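Print this page | E-mail this article

4. Data quality in the Nanmont dog license register

4.1 What the register was built to do

Critics of local registers often go straight to the error rate. We think the more interesting question comes one step earlier: what kinds of errors are there, and who do they hurt? Nanmont gave us a wonderful chance to find out. The town has kept a dog license register since long before it had computers, and when the old cards were typed into a database, every card was kept. That meant we could put paper and screen side by side, entry by entry, and see for ourselves where things went wrong.

We drew 200 entries at random and compared each one with its card. In 109 of them, every field matched. In the rest, at least one field did not. Put that way it sounds terrible, and the local debate over repealing the license bylaw has put it exactly that way. Look at the fields themselves, though, and the picture gets much richer. Most mismatches were in the breed column, where one clerk's "shepherd mix" became another clerk's "mixed, large." Only 17 entries had an owner address that did not agree with the card – and the address is the field an animal control officer needs when a lost dog turns up at four in the afternoon.

4.2 Comparison with Golport

Golport took a different road. Its council dropped the breed field altogether and asked owners to confirm their address each August when they paid the fee. We had expected a small gain from this and were delighted by how large it was. A sample of the same size turned up three bad addresses, and two of those were apartment numbers left blank.

Does this mean the Nanmont register should be saved? Not by itself. A clean list can still be a waste of public money, and residents who object to the fee on principle have a fair argument that no amount of proofreading will answer. What our results do show is that "the data are bad" and "the law is bad" are separate claims, and that each needs its own evidence. Both sides at the public hearings ran them together, often in the same sentence.

4.3 Coding the hearing comments

We also read the written comments sent in before the hearings. Using the Demissie scheme, we sorted them into 18 argument types, from cost and privacy to public safety. This was slow work and great fun, and we would urge anyone studying local rules to try it – people write with real care about their dogs! The Ollon index, which weights each argument by how specific it is, ranked privacy comments highest. Several writers had clearly asked for their own record and found mistakes in it.

One limit should be stated plainly. Our sample covers only active licenses. Lapsed entries, which opponents say are the worst of all, were held in a separate file that we have not yet been able to check. If those records are much weaker, our view of the register as a whole would have to change, and we hope to report on them in a later paper.

Contact the editors | Copyright held by the authors | Back to top

Related items
Who pays the fee? Licenses and household income in small towns
Public hearings and the written comment: a reading guide
Repeal votes and what follows them 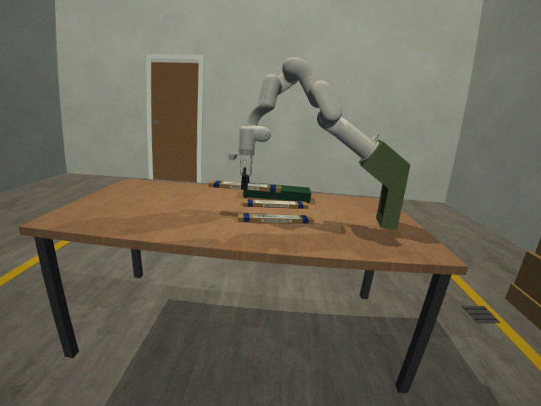
Figure 1. Simulated robotic arm on a wooden table.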